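双臂工位的搭建与日常维护
讲稿备注(Rakurport 场,时长四十分钟,提问另算)

第1页 标题

等后排坐下再开始。先报一下范围:今天只讲一个工位,仿真里的那台双臂机,从装模型讲到每天早上的检查,再讲两次修理。训练算法不讲,有人问就请他会后来找我。
工位跑在 Simmont 上,机身和夹爪的模型由 Tralta 提供,我们自己改过手腕和手指的碰撞体。机器放在 Vigfúsdóttir 机房,各位在 Rakurport 这边用的是同一份配置的拷贝,路径不同,其余一样。
问一句现场有多少人改过机器人描述文件。举手多的话第4页可以讲快些。

第2页 为什么仿真工位也要维护

很多人把仿真当成装一次就完事的东西。我们头一年也这么干,结果到了十一月,同一个抓杯子的任务,同一个策略,成绩和春天对不上。查了两个星期,查出来三个原因:物理引擎升了一个小版本,摩擦系数的默认值变了;有人为了录演示把相机俯仰改了,没改回来;左手指的零位偏了一点。
三件事都很小。三件事都没有写进记录。
所以从那以后,我们按实体工位的办法管它:有台账,有点检表,有交接班。台账就是仓库里的一个文本文件,谁动了什么写一行。
这里停一下,让大家看清台账的格式。日期、动了哪个文件、旧值、新值、谁来复核。空一栏就不许合并。

第3页 场地

场地是一套住宅内景。一间大屋,石纹台面,木地板,门洞通到后面的房间,墙上有电视和画,台面上放日常小件。机身站在台面前,两条手臂都要能够到台面。
摆机身的时候记住三点。机身原点在底座中心,落地高度按地板碰撞面算,显示面和碰撞面有时候差一点,以碰撞面为准。机身朝向以台面边线为准,别拿墙当基准,这套内景的墙和台面不是严格平行的。台面高度改过以后,手臂的准备位姿要跟着改,这一条漏的人最多。
台面上的小件不要用手拖着摆。写坐标,落下,等它静止,再存。用鼠标拖过的物体经常有一点嵌进台面,第一次受力就弹开。碗和杯子尤其爱弹,苹果这类圆的会滚。存盘以后重新载入一遍,看位置有没有变,变了就说明当时没有静止。
有一阵子杯子总是躺着的,大家以为是抓取时碰倒,后来查到是载入时的初速度没有清零。遇到杯子倒了,先看第零步的状态,再看动作。

第4页 机身、手臂和头部视角

装机身的顺序:底座,躯干,左右肩,左右臂,手腕,夹爪,最后装相机。中间每装一级就让它动一下,关节正负方向看清楚再装下一级。全装完再找方向反了的关节,要花一整个下午。
左右臂的描述文件是镜像关系,不过镜像脚本只处理几何,不处理关节限位。限位要手工核对。我们第一版右腕的上下限就是反的,手臂走到一半停住,报的却是规划失败,和限位一个字都不沾边。
准备位姿里,两只夹爪抬到台面那个高度,左右分开,中间给头部视角让出路。左臂可以往台面里探,右臂立得高一些,免得两只手在中间打架。指尖微张。
头部视角能拍到自己的机壳和肩,属于正常情况,遮挡范围记在配置里。要是某一天机壳突然不见了,先别高兴,多半是相机跑到壳体外面去了,或者近裁剪面被人调大了。
视角的滚转角单独有一项。我们的任务里滚转是随机给的,范围可以很大,房间看上去就是斜的。天花板一条斜线压下来,地板从另一边翘上去,新来的同事第一反应是机器人倒了。判断有没有倒,看躯干姿态的读数,不要看画面。

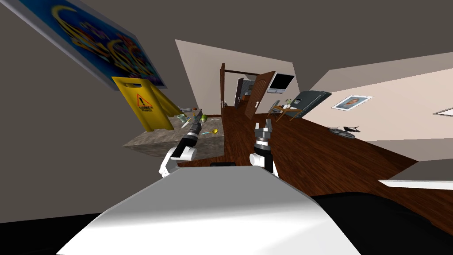

躯干姿态的读数在状态页最上面一行,三个角。前两个角只要不是零点附近的值,就先停任务,查底座固定约束有没有生效。底座固定约束在重置的时候会被释放一帧,再重新加上,如果重置脚本中途报错退出,约束就没加回来,机身会慢慢往一边歪。这个毛病发生得慢,一局之内往往看不出来,跑过一夜就很明显。
处理办法:重置脚本里把加约束放进收尾段,不管前面成没成功都执行。已经改好了,各位手上的拷贝如果是旧的,请更新。
关节阻尼也在这页讲。肩部阻尼我们调过两次,现在的值偏高,手臂动起来显得慢,但停得稳。谁想调低可以调,在自己的分支上调,台账照写。

第5页 夹爪

夹爪是二指平行的。手掌一块,手指两根,一个驱动量控制两根手指,开合用联动约束实现。
联动约束是最常出问题的地方。它本质上是一根很硬的弹簧,步长大了就抖,抖久了两根手指的开度就不一样。检查办法很简单:空载全开,全合,再全开,读两根手指各自的位置,差值超过点检表上的限度就重设。
重设步骤念一遍,让大家对着屏幕看:
一、任务暂停,物理时间停住。
二、手臂抬离台面,周围一掌之内没有东西。
三、解除联动约束。
四、两根手指分别写到机械零位。
五、恢复联动约束,走十步。
六、再读一次差值,写台账。
第二步有人嫌麻烦跳过去。手指写零位是瞬间移动,旁边要是有物体,就会嵌进去,恢复时间以后整台面的东西都飞了。

指面摩擦和指面形状分开管。显示用的网格带斜边,好看,碰撞体用的是两个简单的长方块。碰撞块比显示网格略薄,夹薄东西的时候会看到手指和物体之间有一条缝,或者看着穿进去一点,都在允许范围内。允许多少,表上有。
把碰撞体换成精细网格这个提议每个季度都有人提。我们试过,速度掉得厉害,抓取结果没有变好,撤回了。

第6页 手腕视角

手腕相机装在手掌后方,朝指尖看。画面下半部分给手掌,手指从手掌上伸出来,两指中间是工作区。调相机的时候用这三样东西定位就够了:手掌的上沿、左指内侧、右指内侧。
标准做法是先把手指全开,再调。合着调,等张开以后经常发现一根手指已经贴到画面边上了。
手臂靠近大件的时候,两指之间会被一整块平面占满,颜色均匀,没有纹理,也看不见接缝。这种画面对检查相机本身没有用,靠它既判断不了焦距也判断不了距离。要做检查,把手腕转开,让背景里有门、画框、屏幕这类直边的东西,再看直边是不是直的。
还有一种情况要分清。中间那一块平面可能是真有东西挡在前面,也可能是相机钻进了某个物体内部,看到的是内壁。两者画面很像。分辨的办法是读最近距离:挡在前面时读数是一个小的正值,随手臂进退而变;钻进内部时读数要么不变,要么跳。第三个办法是把可疑物体临时隐藏,看背景回不回来,看完记得恢复显示。

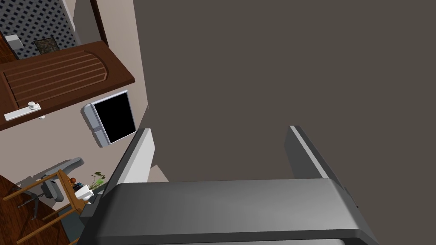 读最近距离用的是深度通道,深度通道的近端截止值和彩色通道是两个参数。有人只改了彩色的,结果彩色里看得见手指,深度里手指缺一截,策略在合爪的时候就犹豫。两个参数现在并在一起,改一个另一个跟着走。旧配置里还是分开的,合并时以深度那个为准。
手腕相机的安装位姿写在夹爪文件里,不在手臂文件里。换夹爪就连相机一起换。左右两只手各有各的位姿,不要拷过去了事,镜像以后滚转角的符号要翻。
讲到这里喝口水。如果时间已经过半,第7页只讲表头。

第7页 每天早上的点检

点检安排在早上八点半,在夜里的任务收完之后,白天的任务还没排上之前。一个人做,一刻钟。
表上的内容按顺序念:
台账有没有夜里的新记录。
引擎版本号和昨天是否一致。
重置一次,躯干三个角读数。
左右臂回准备位姿,看有没有关节报限位。
左右夹爪空载开合,读差值。
头部视角和手腕视角各存一张,和基准比对。
台面小件落下,静止,位置比对。
磁盘余量。
签名。
基准图由复核的人更新,点检的人不许自己更新。之前有过一次,点检发现图不一样,顺手把基准换成了新的,于是错误变成了标准,两周以后才翻出来。
比对工具会给一个分数。分数不是越高越好,连续多天一模一样也要看一眼,多半是相机没有刷新,存的是缓存里的旧图。
磁盘余量这一项看着和机器人没关系,可是去年停工最久的一次就是磁盘满了。日志写不进去,任务照样跑,跑出来的数据没有状态记录,全部作废。

第8页 一次修理:左手夹不住杯子

现象:左手抓杯,合爪到位,抬起时滑脱。右手同样动作正常。
那一批跑了1,627局,左手滑脱253局。先说明,这两个数是从日志里直接统计的,没有人工筛过。
第一步查摩擦,左右一致。第二步查合爪力,左右一致。第三步查杯子,质量和重心都对。到这里用掉了大半天。
第四步看手指差值,在限度之内,不过贴着上限。把每一局的差值拉出来画成曲线,发现它随时间慢慢涨,每次重置只回来一部分。原因是重置脚本恢复了关节位置,没有清联动约束里累积的误差。右手没事,因为右手那段时间用得少。
修法两条:重置时把约束误差一并清掉;点检表里的差值限度收紧一半。改完复跑600局,差值曲线是平的,滑脱的局里没有再出现差值异常的。仍然有滑脱,属于抓取位置选得不好,归策略那边管。
这页的教训是点检表的限度定得太宽。限度当初是拍脑袋定的,这一点照直说。

第9页 另一次修理:开门碰到墙面

这次短一些。门扇的铰链轴在模型里偏了一点,门开到底的时候门边嵌进墙里,引擎往外推,门就自己来回晃。手臂去够把手时,把手在动。
起初怀疑控制延迟,查错了方向。后来把手臂整个移走,只留门,门照样晃,问题就清楚了。
改的是铰链上限,减一点,让门停在碰到墙之前。没有去动铰链轴,因为动了轴,门关上的时候会和门框对不齐。第781号变更,台账里可以翻到前后两个值。
顺带提一句:查场地里的毛病,先把机器人移走。查机器人的毛病,先把它移到空场地。两样混在一起查,时间会翻倍。

第10页 备份和换版

每次换版之前留一份完整拷贝,包括引擎、配置、场地模型、基准图。只备份配置不够,我们吃过亏,配置回滚了,模型没有回滚,两边对不上。
换版当天不排正式任务。先跑点检,再跑固定的一组抓取,手臂轨迹和上一版逐点比。轨迹有差别不一定是坏事,但要说得出是哪一项改动引起的。说不出来就退回去。
Tralta 那边给新模型的时候,会附一份改动说明。说明要看,看完还要自己比一遍文件,惯性参数的改动有时候只写“微调”两个字。
随机种子和模型版本写在同一行。以前分开放,过了半年就配不上了。

第11页 交接

交接班口头说一遍,台账写一遍,以台账为准。口头要说的是正在怀疑、还没有证据的事情,比如“右腕今天好像有点响应慢”。这种话写进台账容易变成结论,不说又会漏。
谁停了任务,谁负责恢复,或者当面交给下一个人。停着没人认领的任务,超过一个班次就由值班的人处理。
Rakurport 这边和机房有时差,交接时间定在你们下午四点,两边都在。你们改过的东西请在那之前合并。

第12页 提问备用

可能问到的:
为什么不用实机?实机也在用,另一个组负责,今天这套流程有一半就是从他们那里抄来的。
滚转角给那么大有没有必要?我们的任务里有必要,头部姿态会变。任务固定的话可以关掉,开关在视角配置的第一节。
点检能不能全自动?大部分已经是脚本在跑,签名和看图留给人。看图那一步脚本漏过钻进物体内部的情况,所以没有放手。
一个人能管几个工位?按现在的表,一个早上两个。再多就会开始跳项。
换别家的夹爪行不行?行,联动约束要重写,手腕相机位姿要重标,第5页和第6页的步骤从头走一遍。

结束时把点检表的路径留在屏幕上,等大家抄完再关。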